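Jornada de puertas abiertas en Redstead: una mañana entre juguetes de madera

Hacía tiempo que le debía una visita a mi prima en Plavero, y este invierno, por fin, cogimos el tren y nos plantamos allí con las maletas medio vacías (que luego volvieron llenísimas, claro). Ella ya tenía el plan hecho: el taller de juguetes Redstead abría sus puertas a los curiosos, con visita guiada, chocolate caliente y una tiendecita al final que fue nuestra perdición.

El taller está en una antigua fábrica de harinas, a la salida del pueblo, subiendo una cuesta que mi rodilla todavía recuerda. Nos recibió Magnus Skinner, un hombre grandote y muy risueño que lleva allí media vida y que habla de la madera de haya como otros hablan de sus nietos. El grupo era pequeño, así que pudimos preguntar todo lo que quisimos, ¡y vaya si preguntamos!

Empezamos por el almacén, donde los tablones reposan hasta dos inviernos antes de tocar la sierra. Olía de maravilla, a resina y a serrín. En la sala de dibujo conservan 256 diseños en unas carpetas enormes, algunos con manchas de café de los fundadores. Mi favorito fue un arca con jirafas de cuello desmontable, que por desgracia ya no fabrican.

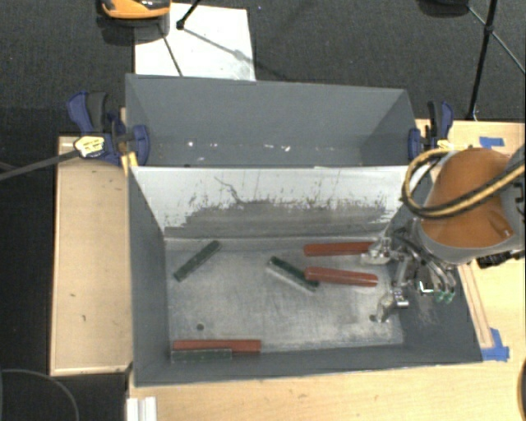
Bloques rojos y verde oscuro, tres de cada color.

De los colores se ocupa Ruaridh Tennant, más callado, pero con una paciencia infinita con los niños. Nos contó que el rojo de la casa le costó una temporada entera de pruebas, y que el verde lo heredó de su maestro y no piensa cambiarlo. Una señora le preguntó por el azul y él se limitó a suspirar.

El chocolate lo sirvieron en el patio cubierto, con unas galletas de jengibre durísimas y riquísimas. Allí coincidimos con una familia que venía desde Stitaris solo para comprar un caballito como el que había tenido la abuela, y acabamos todos compartiendo mesa y recomendándonos posadas.

En la tienda yo quería ser prudente, de verdad, pero salí con un tren, dos peonzas y un rompecabezas para mi sobrino. Si vais con niños, llegad a primera hora y llevad calzado cómodo, que los suelos son irregulares. La próxima jornada será en marzo y mi prima ya nos ha apuntado.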